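Clearing off the desk, finally

June 8, 2025

I have been putting off the desk since November. That was when we moved from the apartment in Tirnville to this place, and the desk became the spot where anything without a home got set down. Mail, batteries, a bag of screws from the old bed, takeout menus, a flashlight that needs a part. I stopped working at it in the winter and moved to the kitchen table, which was fine until the kitchen table started filling up too.

So I gave it a weekend. I don't have a system. I have read a few books on tidying and what I kept from them is that you should empty the whole surface first and then decide what goes back. If you pick at it one item at a time you end up shuffling the same pile from left to right. I have done that many times.

I used a bucket. It's easier than a trash bag because it stays open and you can move it along with you. Trash goes in the bucket, and when the bucket is full it goes out. Things that belong in another room go in a cardboard box by the door. Things that belong in the desk area go on the floor until the top is wiped.

The trash was mostly paper. I had the manual for a Fisberg coffee maker we gave away two years ago, and a phone book from 2000 that came from my aunt's house and that I kept for no reason I can remember. There were receipts so faded I couldn't read them. I also found a Barkia gift card with $20 on it, so the afternoon paid for itself in a small way.

Wiping down took longer than I expected. Coffee rings come off with dish soap and warm water if you let it sit for a few minutes. The sticky patch from an old label needed a little cooking oil and then more soap. I did the legs too, and the parquet underneath, where the dust had packed in along the edges of the boards.

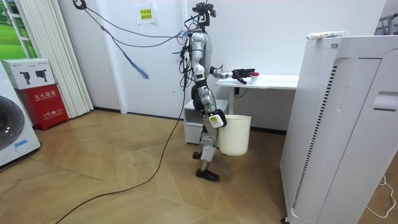 The white desk, with the red-lidded cup still on it and the bucket close by.

The small cabinet under the desk was next. I had been using it for printer paper and not much else, and the paper only takes up the bottom. Now it also holds the stapler, tape, envelopes, stamps and one box of cords. I threw out the cords I couldn't match to anything we own. I kept one I couldn't identify, since it looked expensive.

The air purifier is staying in this room. I thought about moving it to the bedroom, but this side of the house faces the road and gets more dust. The trouble with it is that the top is flat and about the right height for setting things down, so I'll have to watch that. I changed the filter while I was at it. The replacement is $99 if you buy it from the manufacturer. The one from Nair, the hardware store on our corner, was a lot cheaper and fit without any trouble.

I am trying one rule from now on, and it's about mail. It gets opened standing up in the kitchen, next to the recycling, and only what needs an answer comes to the desk. I had more than 200 pieces of paper on there when I started, and most of it should have been dealt with the day it arrived.

The cardboard box by the door is still by the door. It has the flashlight in it, a set of coasters, two library books that are not overdue yet, and the screws from the bed. I'll get to it this week. After that is the hall closet, which has the vacuum in it and a lot of other things on top of the vacuum.

If anyone knows a good way to store wrapping paper that doesn't involve buying a special container, leave it in the comments. Mine is leaning in a corner and keeps falling over.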